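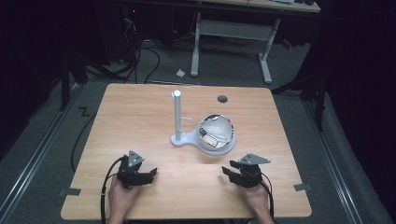

Tavcombe's old reading room will open its doors again on Tue 2 December, and if the talk in the bakery queue is anything to go by, half the village means to be there before the kettle has boiled. The room has been shut since the roof began letting in water, and it has taken a good deal of patience, a great many cake sales and a grant of £3000 from the Nonesa Fund to get it watertight and warm.

Adhiambo Sang, who grew up two doors away and learned to read there, has been putting the shelves in order with her neighbour Kanini Chege. Between them they have sorted 1416 books, most of them given by local families — and a fair few, it must be said, returned rather late.

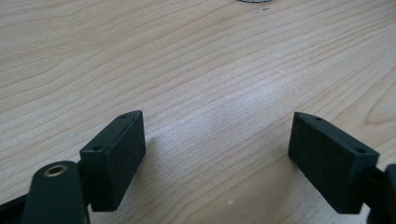 The furniture was the part that people worried over most, as the old desks had gone beyond saving. Readers will now sit at pale wooden tables, and anyone who likes a bit of character in their timber will enjoy the grain, which runs in long wavy lines and in one spot curls round into a tight loop. "I could look at it all afternoon and never turn a page," said Kanini.

Doors open at 9 in the morning, with tea, and children's stories follow after school. Borrowing is free to anyone living in Tavcombe or Cemside, and up to six books may be taken home at a time. Parking is in Barta Lane.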